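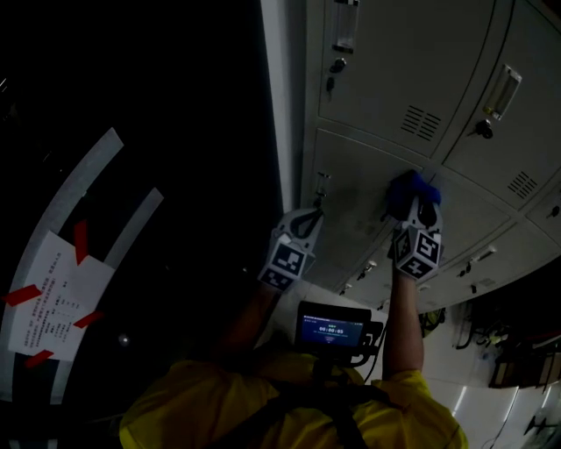

Pinces à main pour essuyer des casiers : mâchoires courbes ou encoche en V ?

Forum Préhension et télémanipulation > Essais et comparatifs
Lundi 22 avril 2019

padma_nair
Bonjour à tous. On compare deux jeux de mâchoires pour nos pinces à main, la Drildale et la Xue, sur une tâche simple : tenir un chiffon bleu et essuyer des portes de casiers métalliques. L'opérateur porte un harnais avec un chronomètre dans le dos et une pince dans chaque main. Les cubes à marqueurs sont montés sur les pinces, près de la base.
Le protocole est le même pour les deux jeux : 264 passages, moitié main droite, moitié main gauche, toujours sur les mêmes portes. La Drildale a lâché le chiffon quatre fois, la Xue nettement plus, mais je n'ai pas encore dépouillé toutes les vidéos. Avant de commander une série, j'aimerais avoir l'avis de ceux qui ont travaillé avec du textile.

n_menon
Quelle épaisseur de chiffon ? Avec une microfibre fine, je n'ai jamais vu de différence entre les deux. Avec de la polaire, si.

padma_nair
Un tissu assez pelucheux, plié en deux. Vu depuis la caméra de la pince, le tissu fait une bosse au-dessus du logement et cache une partie de ce qu'il y a derrière. 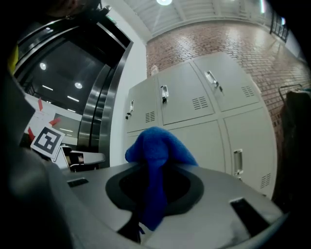

Vue de la caméra de pince, tissu bleu en place, casiers en arrière-plan.

n_menon
Alors ton problème est d'abord un problème de caméra. La bosse masque une porte de la rangée du bas, précisément là où tu veux savoir si le chiffon touche. Je monterais la caméra plus haut avant de toucher aux mâchoires.

Sze-wing Tse
Pas d'accord. Si on relève la caméra, on perd la vue sur le contact entre les mâchoires et le tissu. Chez nous on a essayé une rehausse sur les Plundus, on l'a démontée au bout d'une semaine. Le support vibrait et il fallait refaire l'étalonnage chaque matin. Une occlusion partielle est acceptable si la seconde pince voit la zone sous un autre angle.

n_menon
La seconde pince ne regarde pas toujours au même endroit. Sur de l'essuyage à deux mains, elle est souvent occupée à tenir la porte.

Sze-wing Tse
Dans ce cas c'est la consigne donnée à l'opérateur qu'il faut revoir. Je garde ma position : un objectif très grand angle, pas de rehausse.

tharun.a
Je travaille avec Padmavathi, je complète. L'autre question est l'usure de la garniture dans l'encoche en V. Elle est en caoutchouc noir texturé. À vide, il reste un petit jour au fond de l'encoche et on voit au travers – dans notre cas, une petite serrure de casier. Ce jour est utile pour viser.

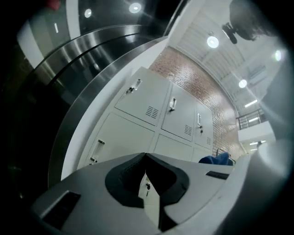
Je voudrais donc le conserver, quitte à perdre un peu de serrage sur les tissus minces. Meenakshi propose au contraire de remplir le fond avec une mousse. On a commandé de quoi tester les deux.

M. Chowdary
Je précise ma proposition : une mousse fine, collée d'un seul côté. Le tissu plié tient sans, c'est vrai. Mais dès qu'on passe à un chiffon simple épaisseur il glisse vers le fond et on ne serre plus rien. Pour viser, on a l'image entière, je ne vois pas ce que trois millimètres de jour apportent.

tharun.a
Ils apportent un repère fixe au centre de l'image. Essaie de prendre une clé sur une serrure sans ce repère, on en reparle.

M. Chowdary
La tâche du sujet, c'est l'essuyage. Les clés, c'est un autre banc.

zeltu_fan
Question un peu à côté : quelqu'un a essayé le contrôleur Zeltusura avec ce genre de pinces ? Je cherche à enregistrer l'ouverture des mâchoires en même temps que la vidéo.

Sze-wing Tse
Oui, jusqu'à 102 mesures par seconde chez nous, mais l'horodatage dérive si on laisse l'appareil en veille. Il faut le redémarrer avant chaque série. Il y a aussi le connecteur, qui se desserre – un point de colle chaude suffit.

n_menon
Même constat pour la dérive. À 700 euros pièce je m'attendais à mieux.

zeltu_fan
Merci à vous deux. Je vais voir si on peut m'en prêter un avant d'acheter.

padma_nair
Pour revenir au sujet : on va refaire une série avec la mousse de Meenakshi sur la pince droite et la garniture d'origine sur la gauche, puis on inversera. La caméra reste où elle est pour l'instant. Nithin, si tu as encore les plans de ta rehausse, je veux bien les regarder quand même.

n_menon
Je te les envoie ce soir. Prends la version avec deux vis, l'autre bouge.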